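4.3 Recording a Zipper Demonstration by Remote Control

1. Place the bag on the Rirkbridge station and bring both arms to the ready position.

2. Close the gripper on the fabric at the end of the zipper. Use a small fold only.
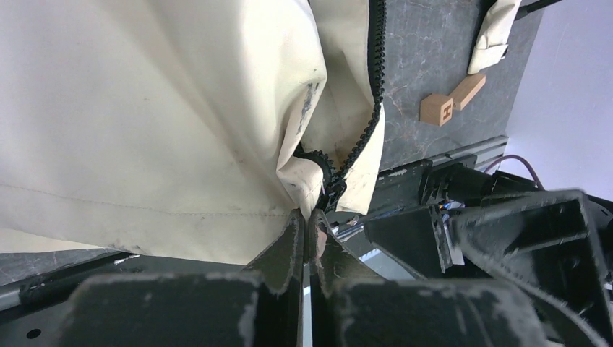 Figure 4-5. Fabric gripped at the zipper end, wrist view.

3. Check the grip in the wrist view of each arm before you press Record. Keep the pull tab clear of the fingers at this stage.
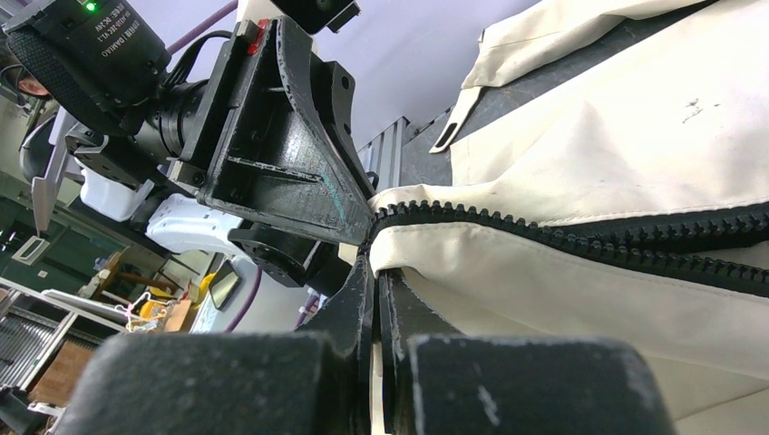

Figure 4-6. Bag edge held just below the start of the zipper.

CAUTION: Keep hands and loose clothing away from both arms while remote control is active.

4. Move the hand controls slowly. Where the task calls for the slider to be gripped, centre it between the fingertips before closing.
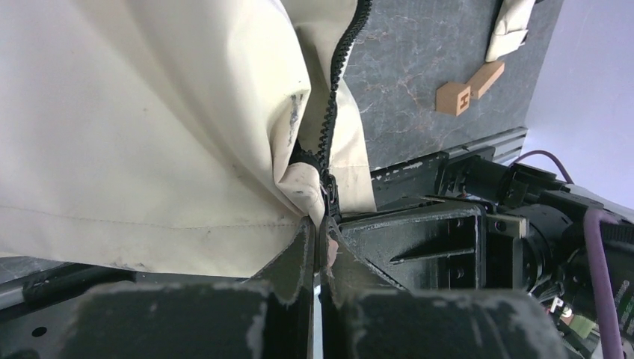

5. Hold the grip for 2 seconds, then continue the motion at an even speed. If the fabric slips, stop and discard the recording - do not correct the grip partway through.
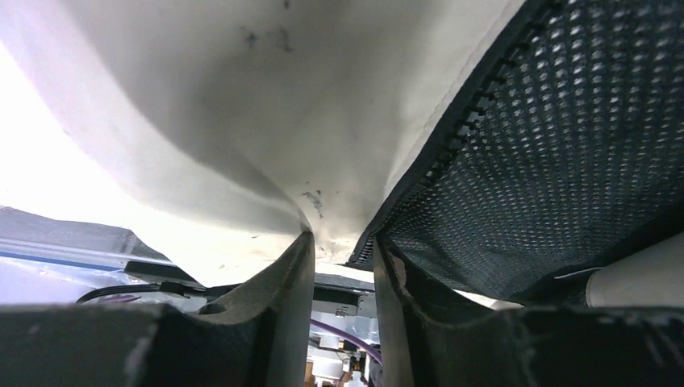

6. Press Stop and label the recording. A full set is 30 recordings, with a rest of 5 minutes after each set.

NOTE: Worn finger pads are to be reported to Marwa Bouazza at Helthorpe, using form 563.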